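Keeping a console and its controllers clean

Switch everything off at the wall before you start and let the console cool. Mine is a Cloment and sits on an open shelf, so it gets a going over every January and again at the end of summer. If yours lives in a closed cabinet, do it more often.

Dust the outside first with a dry paintbrush, 26 mm or near enough. Work the bristles along the vents and brush away from the case, so the dust doesn't go in. A vacuum cleaner can be held a hand's width off to catch what comes out, but don't press the nozzle against the vents. Canned air is fine in short bursts. Keep the can upright or it spits.

Sticky buttons on a controller are nearly always drink or crumbs. Take a wooden cocktail stick, blunt the end, and run it round the gap at the edge of each button. Follow with a cotton bud barely damp with isopropyl alcohol. Press the button a dozen times and go round again. The triggers want the same treatment, and the seam where the two halves of the shell meet is usually the worst part of the lot.

Rubber thumbstick caps go shiny and then tacky. Washing-up liquid on a cloth, well wrung out, will bring most of them back. Alcohol dries rubber out, so keep it for the hard plastic. If the caps have split, replacements just push on - a Sollico set has lasted me two years so far.

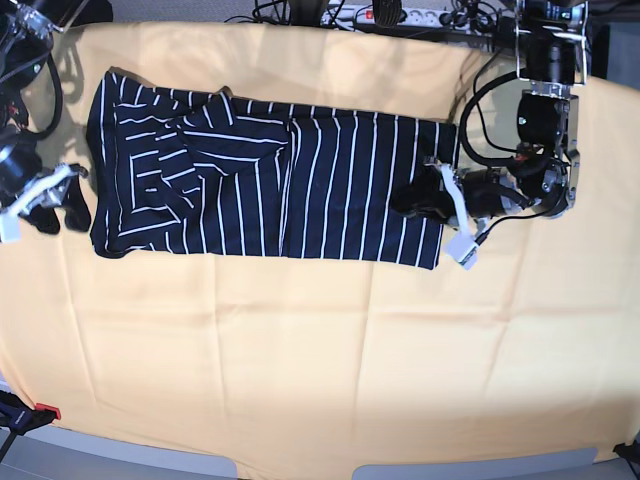
Mekdes Yilma writes that she had no luck with washing-up liquid on her old Nondum pads, where the coating had broken down all over the grips. She ended up rubbing it off completely with bicarbonate of soda mixed to a paste, wiping it away as she went, and says the bare plastic underneath is nicer to hold. It took her most of an evening for two pads. She taped over the charging port first, and I would do the same.

Discs should be wiped from the middle straight out to the edge, never round and round. A glasses cloth is best. Kitchen roll scratches.

For cartridges, a dry cotton bud along the contacts is enough most of the time. If a game still won't load, use a touch of alcohol and leave it ten minutes before you try it.

Cables last longer if they're coiled loosely and held with a strip of hook-and-loop tape. Don't wind them round the controller - it strains the wire where it leaves the plug.

Headset pads: unclip them, wash by hand in lukewarm water, squeeze in a towel and dry flat overnight. Leatherette ones only need a wipe.

Rechargeable pads going into a drawer for months should be left half charged. Top them up every so often.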